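How to Register a Late Signing Before the Deadline

By Wanda Ruiz-Ortega

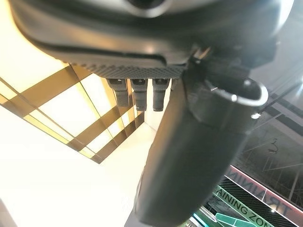
Four small connectors in a row under the gripper housing.

Most amateur soccer leagues allow a club to add players during the season, but the new name has to be on the list before the cutoff. These steps follow the Furnine League setup. Other leagues use similar forms, so check your own handbook for the exact times.

What you need

The player's full legal name and date of birth
A head-and-shoulders photo taken this season
The release form from the old club, signed by its secretary
Your club login

Step 1: Check your squad size

Open the squad page and look at the number of active players. If the list is full, you have to remove someone first. A removed player can't come back until the next window, which opens in August.

Step 2: Get the release

Email the old club and ask for Form 4. They have to answer within 120 hours. When we signed a left back from Nerel last season, the form came back without a signature and we lost two days. Open the file and read it as soon as it arrives.

Step 3: Enter the player

Click Add Player, then Transfer. Type the name the way it appears on the ID, including any accents. Our goalkeeper, Ó Gríofa, was entered once without them and the system made a second record for him. If the player already has a league number, use it. Numbers run from three to four digits, so 285 and 2634 are both valid.

Step 4: Upload and submit

Attach the release and the photo, then press Submit. The status changes to Pending. Saving a draft does not count as submitting.

Step 5: Wait for Approved

Do not play anyone who still shows as Pending. Rasum had a 3-1 cup win taken away over this. Print the squad list once the status changes and bring it to the match.

Cup games

The cup has its own list. Tick the Cup box on the player's page, or the registration covers league games only. A player who has already appeared in the cup for another club can't be added.

Last updated January 28, 2023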